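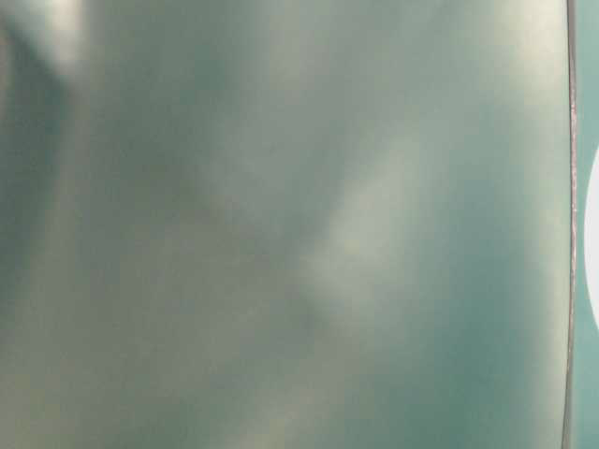

제5장 그리퍼와 손목 카메라의 비교 시험

5.1 개요

제4장에서는 단일 그리퍼의 파지력과 개폐 속도를 측정하였다. 이 장에서는 그리퍼 두 종과 카메라 배치 두 가지를 같은 작업 조건에서 비교하는 절차를 다룬다. 비교 대상은 평행 개폐형인 Pruta 그리퍼와 세 손가락 적응형인 Mangubat 그리퍼이며, 카메라는 손목 장착과 외부 고정의 두 방식으로 설치한다. 제어기는 모든 시험에서 동일한 것을 사용하고 제어 주기도 변경하지 않는다.

이 장에 실린 측정값은 Remedios Bautista가 Sultside 실습실에서 수행한 시험에 근거한다. 원자료의 형식은 부록 나에 정리하였다.

5.2 시험 조건

한 조합당 파지 시도는 200회로 한다. 대상물은 5종이며, 종류별 시도 횟수는 같게 배분한다. 그리퍼를 교체한 뒤에는 공구 중심점(TCP)을 다시 설정하고, 손목 카메라를 쓰는 조합에서는 손-눈 보정을 새로 수행한다. 보정 후 위치 오차가 2 mm를 넘으면 시험을 시작하지 않는다.

접근 속도는 대상물 상단 20 mm 지점부터 낮춘다. 이 구간에서 손목 카메라는 최소 초점 거리 안쪽으로 들어가기 쉽다. 초점을 벗어난 영상에서는 윤곽 검출의 신뢰도가 떨어지며, 광택이 있는 표면에서는 반사광의 경계가 물체의 모서리로 잘못 검출되기도 한다. 따라서 최종 접근 구간의 위치 추정에는 구간 진입 직전의 유효 영상을 사용하고, 이후의 영상은 기록만 한다.

5.3 평가 항목

파지 성공은 대상물을 들어 올린 상태로 5초간 유지한 경우로 정의한다. 유지 중 대상물이 손가락 면에서 미끄러졌으나 떨어지지 않은 경우는 성공으로 집계하되 비고란에 따로 표시한다. 검출 실패로 접근을 시작하지 못한 시도는 파지 실패와 구분하여 기록한다. 두 항목을 합산하면 그리퍼의 성능과 카메라 배치의 영향을 분리할 수 없다.

작업 시간은 접근 명령이 전송된 시점부터 손가락의 닫힘 신호가 수신된 시점까지로 한다. 외부 고정 카메라를 쓰는 조합에서는 팔이 시야를 가려 재촬영한 시간도 별도 항목으로 남긴다. 조합별 결과표와 통계 처리 방법은 5.4절에서 설명한다.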